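Speaker notes, gripper comparison talk
2023-12-04
Vitória Veloso

Start without the title slide. Say who I am, say Ekua did half the runs, then go straight to the table.

Two plates, one tray, small white arm. The pick is always the same: take a plate by the rim, move it, let go.

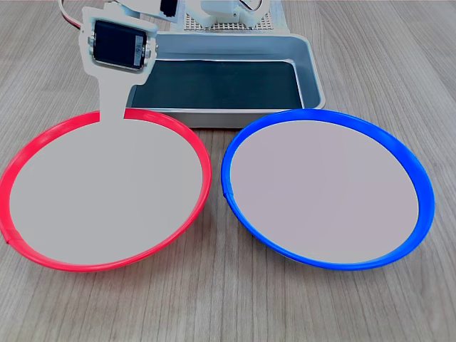
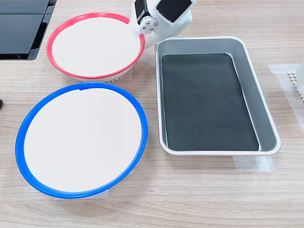
Red rim and blue rim apart on the table, then the views with red stacked on blue.
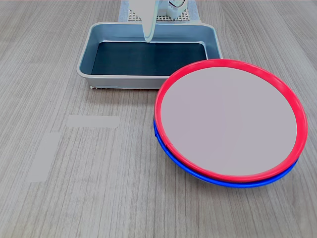
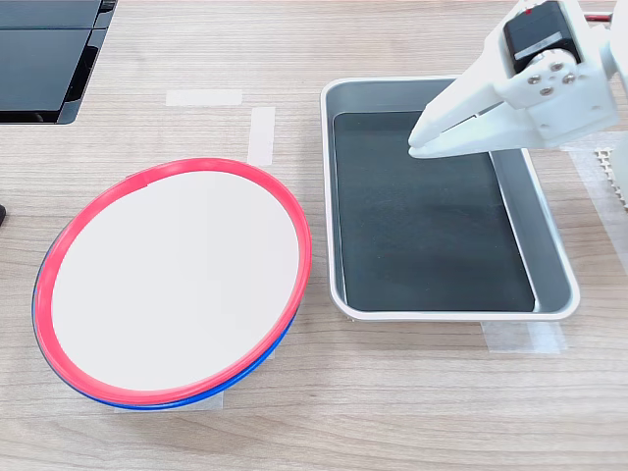

**The question (2 min)**

We had two sets of fingers for the same arm. The Irkness set is flat and tapered. The Trirkedo set is shorter and has a rubber pad on the inside face. We wanted to know which one to keep on the arm for the Magalhães project, where most of the objects are thin and have a raised edge.

Say clearly that this was a small test. One arm, one servo type, one table. I am not claiming anything about other arms.

**How we ran it (3 min)**

- 30 trials per finger set, same controller settings
- plates put back to the tape marks by hand after each trial
- a trial counts as a success if the plate is lifted and released without the rim slipping
- three tries allowed, then it is logged as a failure

Ekua placed the objects and I logged. We swapped halfway through each set. Mention the swap, someone asked about it last time.

**Results (3 min)**

Flat fingers: 9 failures out of 30. Almost all were on the stacked plates. When the two rims are close together the tip goes in at the wrong height and pushes the upper plate sideways.

Padded fingers: 3 failures out of 30. The pad holds better but it is thick. On single plates it sometimes hit the table before it closed, and we had to raise the approach height. Do not skip this. The raised approach was set before the counted trials, so both sets ran with the same value.

Pause here for questions about the numbers.

**Cameras (2 min)**

We recorded from more than one viewpoint. The low view is better for judging finger height against the rim. The higher view is better for checking whether an object is on its marks. If I had to keep one I would keep the low one, and check placement by eye.

The gray plate centers gave the detector trouble under the ceiling lights. We ended up fitting the ellipse to the colored rim and ignoring the middle. Ekua has the code, point people to her.

**Controller (2 min)**

Default Fomon position controller. No force feedback. We read servo current and stopped closing at a fixed limit. The limit was the same for both finger sets, which is probably unfair to the flat ones. They may do better with a higher limit. Untested.

Delay from command to first finger movement was 67 ms on our setup. Only give this if asked.

**What next (1 min)**

Thinner pad on the flat fingers. Ekua has cut some already. Repeat the stacked case first, skip the single plates until that works. Plan is to run it in January with the same log sheet.

If time is short, drop the controller section and keep the cameras.

Leave the results table up during questions. Likely ones: why no suction cup (rim is the grasp we need for Magalhães), wear on the pads (not measured), can they have the finger files (yes for ours, ask Irkness for theirs).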